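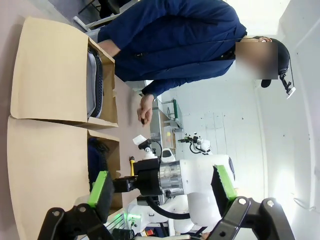 Maltine packs stationery sets for schools, colleges and small offices from a single-storey building on the edge of Ferkholm, and for one afternoon in August it opened the packing room to visitors. I went because I order this sort of thing for work and have never seen it go into a box. The group was 18 people, mostly buyers like me, with a few from local schools. We were taken in by the side door at 2 and went straight to the table where the sets are put together. It is a plain beige top with open cardboard boxes at the left, and one of them had a soft grey and black item pushed up against its inside wall.

Maltine makes nothing itself. It buys in, checks, groups and sends out. The pouches come from Szénási, the boxes from Cleleck, and the staplers and knives from several suppliers depending on the season and the price. The firm started with school pencil sets and moved into office starter sets when a customer asked for one for new employees. The office sets are now the larger part of the business. In the month before our visit 2,189 sets went out, according to the sheet pinned up by the door, and most of those were for offices.

The visit was in four parts: the store, the checking bench, the packing table and the dispatch area. We did them in the wrong order, beginning with the packing table, as there was a delivery being unloaded at the other end of the building.

The store is small. Shelves run down both long walls and the boxes are kept flat in bundles on the bottom shelf. Pouches are stored by colour and size in deep trays. Grey and navy take up most of the space, and I was told that these two are ordered far more than anything else. There was a tray of bright orange ones left from a cancelled order which visitors could take from on the way out. I took one and it is fine, though the zip is a bit stiff at one end.

At the checking bench every pouch has its zip run from one end to the other and back. It takes a few seconds. The common fault is a slider that catches near the end stop, where the tape has been sewn in slightly crooked. Faulty ones go back to Szénási in batches. Staplers are checked by opening them out flat and closing them again, then stapling a folded sheet. Knives are checked for the slider only, and the blade is then drawn back in before the knife goes any further. One of the school visitors asked if knives ever go into school sets. They don't. They are kept for office and workshop orders and the trays are on a separate shelf.

After that we returned to the packing table, where there was more time to look. Several of us wanted to know how the contents are chosen. The customer picks from a list, and the list has a limit on it, which is the size of the box. There are three sizes. The middle one is used most. A full pencil pouch and a stapler fit in it easily, but a second pouch has to be laid flat, and if it is already filled the lid will not close properly. People often ask for more than will go in, and then they are sent a photograph of the set laid out beside the box and asked what they would like to leave out.
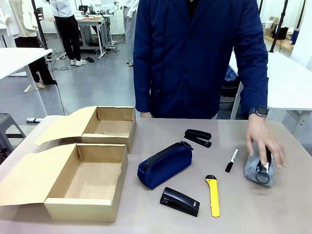

Pouches, staplers and a yellow utility knife out on the table, with the boxes open at the left.

I had a chance to handle some of the items. The navy pouch is the plainer of the two, a simple zipped pencil case with a black zip along the top. The grey one has a dark ring at the end by the zip pull, and I liked it better. You can hang it from a hook or a bag strap. It costs slightly more. The staplers are black and ordinary. I would have liked a look at a smaller model for our front desk, but they had none in that week.

The boxes were of more interest to me than I expected. They are plain tan card with a hinged lid and tuck flaps, and no printing. Maltine used to have a printed lid and dropped it, partly for cost and partly because customers reuse the boxes and preferred them blank. Cleleck delivers them flat. Folding is done in the morning before any packing begins, and the folded boxes are then stacked with the lids open. On a busy day up to 200 are folded before the first break. We were each given a flat one to try. Mine went together at the second attempt. The side flaps have to be turned in before the front is brought up, and if you do it the other way round you have to start again.

There is an order for packing as well. Anything heavy goes in first and against a side wall, so the stapler is normally at the bottom. The pouch goes beside it or over it. A sheet of brown paper goes on top if there is room left, and the lid is tucked in. For sets with a knife there is a card sleeve to slide over the end. I asked about plastic wrapping and was told it had been given up apart from one line of gel pens, which arrive wrapped from the supplier.

Dispatch is a roller door, a set of scales and a label printer. We did not stay long there as it was draughty and the van was expected. Orders for the same address are put in an outer carton, and the small ones go out singly.

Tea was served in the front office with a plate of shortbread. There was a table of samples and a price list to take away. Prices are much as they were last year, except for the staplers, which have gone up. The minimum order for a mixed set is lower than I had thought, so I have put in a request for a trial batch with the grey pouch, a stapler and no knife.

Getting there is simple by car and less so by bus. The stop is at the bottom of the hill and the path up has no pavement for part of the way. Parking is at the rear, past the bins. The door to the packing room has a high step. Maltine expects to hold another afternoon next summer and you can ask at the front office to go on the list.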